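Gerkholm to Automate Desk Cleaning at Valtcombe Offices

Staff on the cleaning team move into new paid roles teaching the work

VALTCOMBE – Gerkholm, the facilities services company, said on Friday that it will bring automated surface cleaning to its office contracts in Valtcombe, starting in June at 2 sites. The system, called Hirness, is being developed with the engineering firm Kanaujia.

Hirness will take on repeat work such as wiping desks, meeting tables and the equipment left on them. Gerkholm's cleaners handle 287 rooms in Valtcombe each night, and wrist and shoulder strain is the complaint they raise most often.

No jobs will be cut under the plan. Gerkholm has trained 40 cleaners to record their own tasks with hand-held grippers, and those hours are paid at a higher rate than a regular shift. The recordings are used to teach the system how a cloth is held and moved around everyday objects.

Wiping work with the hand-held grippers and a dark navy cloth. 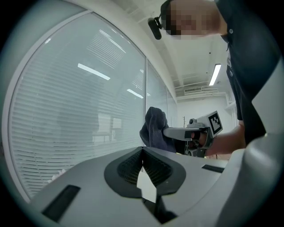
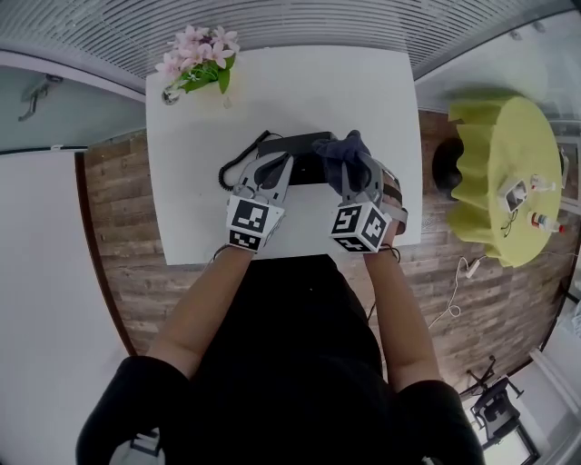 Cleaners who finish the training can stay with recording work or return to their usual rounds. Kitchens, restrooms and stairs will still be cleaned by hand, and team leads will decide which rooms are suitable for the system – a crowded desk may be left to a person.

Gerkholm employs 300 people. Client offices will get written notice before the system is used on their floors, and may ask to keep their current service at the same price.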